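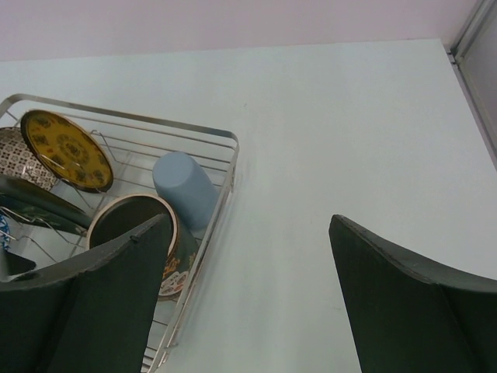
Tema 4. Fregado manual y escurrido

Módulo: Organización del office. Apuntes de clase — versión 9/3/21
Profesora: Revathi Arumugam. Prácticas: Bernd Rothe

Qué entra para el examen: todo menos el anexo de lavavajillas de túnel (eso va con el tema 5).

4.1 Por qué escurrir y no secar con paño

El paño pasa de una pieza a otra y arrastra lo que lleve. Secado al aire siempre que haya tiempo. Si no hay tiempo: papel de un solo uso, o paño limpio por tanda, y a la bolsa.

Ojo: "al aire" quiere decir con aire. Dos boles encajados uno dentro de otro no se secan, se quedan con el cerco de agua abajo. Lo mismo un vaso boca abajo sobre una superficie lisa.

4.2 El escurridor

Tipos: alambre de acero inoxidable, plástico, madera. En clase trabajamos con el de alambre, rectangular, con varillas verticales para separar. Lo que hay que mirar antes de cargar:

— que esté limpio (el fondo también, levantarlo)
— varillas rectas; una doblada hace que el plato caiga sobre el de al lado
— superficie de apoyo nivelada y despejada por un lado, para ir dejando lo ya seco
— bandeja debajo si la mesa no tiene caída a la pila

Cal en las uniones: vinagre diluido, aclarar bien. Nada de estropajo metálico.

4.3 Orden de carga

Primero lo plano, luego lo hondo, al final los vasos.

1. Platos: de canto, entre varillas. Dejar hueco si son decorados o con relieve, el borde es lo primero que salta.
2. Boles: inclinados, apoyados en la pared o en una varilla. Nunca boca arriba. Los decorados por fuera, con la parte pintada sin rozar el alambre en lo posible.
3. Vasos: boca abajo, un poco ladeados contra el alambre para que entre aire. El vaso azul claro de la foto está así, con el fondo hacia arriba.
4. Cubiertos: cestillo aparte, mangos hacia abajo menos los cuchillos.

Pregunta de Tharun Kaimal en clase: ¿se puede mezclar plástico y loza? Sí, pero el plástico tarda mas en secar y pesa poco, se mueve si lo empujas con un plato. Ponerlo hacia el borde y el último.

4.4 Vajilla decorada

Decoración bajo vidriado: aguanta bien. Sobre vidriado (dorados, filetes metálicos, esmaltes de colores): a mano, esponja blanda, detergente neutro, sin remojos largos. Si no sabemos cuál es, la tratamos como sobre vidriado. Pasar el dedo — si se nota el dibujo, casi siempre va por encima.

En el comedor Dalcombe mezclan juegos desparejados a propósito y guardan por forma, no por dibujo. Para el escurrido da lo mismo; para el almacén hay que preguntar antes.

4.5 Errores de la práctica anterior

— Cargar de más. El grupo de Harpreet McKinnon tuvo que repetir la tanda entera.
— Platos apoyados cara con cara.
— Guardar con el pie húmedo (el aro de abajo, sin esmaltar, chupa agua). Tocar el pie antes de apilar!!
— Dejar el escurridor en medio del paso.

4.6 Para la próxima sesión

Traer delantal y paño limpio. Práctica en el aula 7, la de siempre está en obras. Leer la ficha de Stalside sobre detergentes, solo la parte de dosificacion. Los que faltaron recuperan con Bernd en marzo, hablar con él antes.

Entrega: una hoja, croquis de vuestro escurridor de casa visto desde arriba, con cada pieza señalada y una línea diciendo qué cambiaríais de sitio. A mano vale.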